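Section 7. When the grip reading can't be trusted (fault 3318)

Applies to the Pletosus hand-held pair, left and right, used with the Kostness recorder. Read Section 4 (charging and pairing) first. If you came here from the fault list in the back, start at 7.2.

7.1 What the fault is supposed to mean

Fault 3318 is listed by the recorder as "grip width out of range." According to the on-screen help, it appears when a finger assembly reports an opening wider or narrower than the jaws can physically reach, and it clears itself once the reading returns to normal.

Treat both halves of that statement with suspicion. The fault does appear when the reading is out of range. It doesn't appear when the reading is wrong and still in range, and in our experience that is the more common failure. As for clearing itself, the message goes away. Whatever caused it may well still be there. A session recorded after the message has gone can look fine on the recorder and be useless later, when a robot is trained on it and closes its fingers short of the object every time.

We lost most of a set of home recordings this way in September. The green light was on from start to finish.

Note: The green light means the gripper is paired and powered. It says nothing about the width reading. The quick-start card calls it the "ready" light, which we have asked to have changed.

7.2 Before you open anything

Most reports of 3318 that reach the bench at Grellcombe come with a gripper that someone has already taken apart. Please do these steps first, in order.

1. Stop the recording on both grippers. Don't just put one down and carry on with the other. The recorder will keep pairing the good side with a bad one and won't say so.

2. Write down which side raised the fault, what was between the fingers and how far closed they were. The recorder log gives the fault number and nothing else that helps.

3. Open and close the suspect gripper slowly, with nothing between the pads, and watch the width figure on the recorder. It should rise and fall smoothly. A figure that jumps, sticks or lags behind the fingers is a fault, whether or not 3318 is showing.

4. Do the same with the other gripper, even if it raised nothing.

5. Keep the fingers of your other hand clear of the linkage. The arms fold together as the jaws move, and the gap near the pivots will pinch.
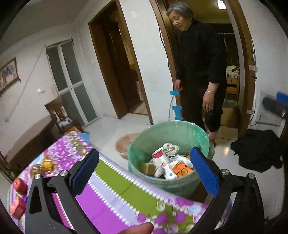 6. Check that nothing soft has worked its way into the arms. Tablecloth edges, fringe, thread and torn wrappers are the usual suspects. Pull it out along the line of the arm. Don't cut toward the pads.

7. If the figure now follows the fingers, go on to 7.3. If it doesn't, skip to 7.5.

Caution: Turning the gripper off and on will usually remove the message. It also makes the gripper take whatever position the fingers are in at power-up as fully open. If they happened to be half closed, you have now hidden the fault and added a second one. Always let the jaws spring fully open before you switch on.

7.3 The width check

The built-in self-check takes a few seconds and reports "pass" or "fail." We have seen it pass a gripper with a loose pivot screw, and pass the same gripper again with the screw backed most of the way out. Run it if your project lead requires it. Then do the check below, which takes longer and tells you more.

You need the gauge block from the case. It is 20 mm across the narrow faces. Use the block and nothing else. A cardboard box gives under the pads, fruit is never the same width twice, and a pack that has been squeezed once will read narrower the second time through no fault of the gripper.

1. Switch on with the jaws fully open and wait for the green light.

2. Select Manual, then Width, on the recorder. The open figure should be 100. The recorder shows width in millimeters on this screen and as a percentage on the session screen, without labeling either. Be sure which screen you are on.

3. Place the gauge block between the pads, narrow faces against the padding, and close until both pads touch. Don't squeeze.

4. Read the figure. It should match the block, give or take one.

5. Now squeeze firmly. The figure may drop a little as the padding compresses. Let it settle and note it.

6. Release fully, then repeat steps 3 to 5 twice more.

7. Compare the three light-touch readings with one another. If they agree with each other but not with the block, the zero is off. Go to 7.4. If they don't agree with each other, something is loose or slipping. Go to 7.5.

Note: Earlier copies of this guide told you to average the three readings. Please don't. An average of three bad readings is a bad reading with a decimal point.

7.4 Resetting the zero

1. Switch off. Let the jaws open all the way.

2. Look at the pads from the side. If one has lifted at an edge or rolled over the tip of the finger, press it back. A pad that won't stay down has to be replaced before you go any further.

3. Hold the trigger fully released and switch on.

4. Select Manual, Width, Set Open. Wait for the tone.

5. Close onto the gauge block with a light touch. Select Set Block. Wait for the second tone.

6. Repeat the width check in 7.3 from the start. The tones confirm that a value was saved. They don't confirm that it was a sensible one.

When the gripper has passed, try it on a few real items before you go back to recording. Pick things that behave differently from the block: something that crushes, something round, something in a slippery wrapper. Close on each one, lift it a hand's width off the table and watch the figure while you hold it. A steady hold should give a steady figure. On a pack that crumples, expect the figure to keep falling for a moment after the pads touch, and to stop when the pack stops giving.

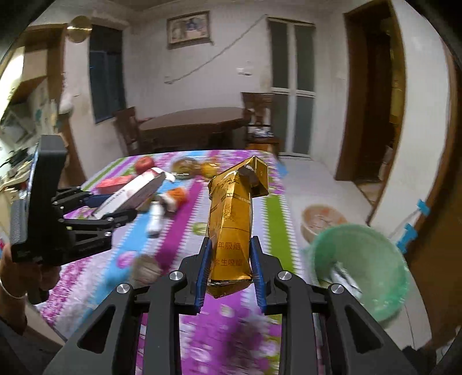
If the figure goes on creeping after that while the item stays put between the pads, you have the in-range version of this fault, and the recorder won't warn you. Mark the gripper and take it out of use.

Caution: Clear knives, glass and anything hot from the table before test lifts. A gripper with a bad reading may also have a bad linkage, and what it is holding can drop without notice.

7.5 Loose pivots

The pivot screws hold the finger arms to the linkage. They are meant to be checked every 2000 closes, and the recorder keeps a count under Service. The count resets to zero whenever the battery is fully drained. If your gripper has been left in its case for any length of time, assume the number is too low and check the screws anyway.

1. Switch off and remove the battery.

2. Hold the body in one hand and rock each finger gently from side to side. A little give in the padding is normal. Movement at a pivot is not.

3. Use the driver from the case. Turn each screw until it just stops, then no further. Overtightening makes the arm drag, and a dragging arm will produce the same lag you are trying to cure.

4. Work the jaws by hand. They should return to fully open without help.

5. Refit the battery and go back to 7.3.

If a screw comes loose again within one session, don't tighten it a second time. Don't use thread glue either. The kit sold by Vasiliauskas includes a small tube of it and a leaflet saying it is suitable. We tried it on two grippers and had to scrap an arm from each.

7.6 What to do with the recordings

Anything recorded between the last good width check and the fault is suspect, on both sides. The recorder's "repair session" option fills in bad width values from the values around them. It was written for single dropped readings. With a drifting zero, the values around the bad ones are bad too, and the repaired file carries a tick mark that persuades people to keep it.

1. Find the time of the last width check in your notes. If there isn't one, go back to the start of the visit.

2. Mark every recording after that time as Hold. Don't delete them.

3. Don't run the repair option.

4. Send the list, the fault notes from 7.2 and your three readings from 7.3 to Kadri Juška. Send the readings even if the gripper passed.

5. Do a fresh width check at the start of the next visit, after every meal break and after any drop, however short the fall.

The maker's position is that a check at the start of each visit is enough. Until we see a gripper hold its zero through a full afternoon of ordinary household work, the shorter interval stands.

Continue to Section 8 for pad replacement.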